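Workshop > Robots and Automation > Teaching by hand or by remote > Peg board numbers, do you believe them?
Posted in August by hurkwood_bench

Gevard are quoting 3118 remote-control demonstrations for their two-armed peg board job, and a sales chap told us that's "all the teaching it will ever need". I've got a purchase form on my desk and I don't believe him. Has anyone here taught one of these by hand and got a policy you'd leave alone over lunch?

tinsnips
We did 576 on the Sauerland arms, all by remote. It learned our operator's bad habits beautifully. He hesitates before every drop, so now the robot hesitates before every drop.

hurkwood_bench
Was that worse than guiding the arm by hand? Gevard say hand guiding is old hat.

tinsnips
They would, they sell the gloves. You can't hand guide two arms and ten-odd fingers with one pair of hands, I'll give them that. For a plain gripper I'd still grab the wrist and push.

mopani
I'll disagree with both of you. Remote is fine if the person driving only sees what the robot sees. Ours used to stand next to the table and lean over for a better look, and those runs were rubbish. We moved him behind a screen on Thursday and binned the old lot. Same board as yours by the sound of it, outlines printed on white, blue pegs. Right hand has a peg, left hand is up out of the way:

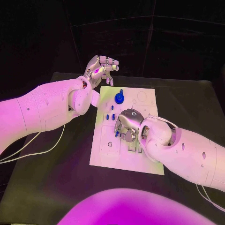
1. Look at the right hand. It's right over the middle of the board, so from the head view you're guessing at whatever is under the palm. Your driver is guessing too, and the guess goes into the data.

2. Don't mix drivers until one of them is boringly consistent. We kept 136 runs from one person and they beat the big mixed pile.

3. Log the failures separately. Vakesix's software lumps them in unless you tell it otherwise.

tinsnips
136 beat the big pile at what, though? The same board in the same spot under the same lights? Turn it a few degrees and get back to me.

mopani
Same lights, yes. Board gets nudged between runs. I never said it was finished.

grubscrew
3589 runs here, three drivers, and it still can't recover from a dropped peg, as none of them ever dropped one on purpose. I'd ask Gevard how many of their 3118 contain a mistake and a recovery. If the answer is "none, we cleaned them", keep your money.

hurkwood_bench
Asked. They're "checking with the team". Form stays on the desk.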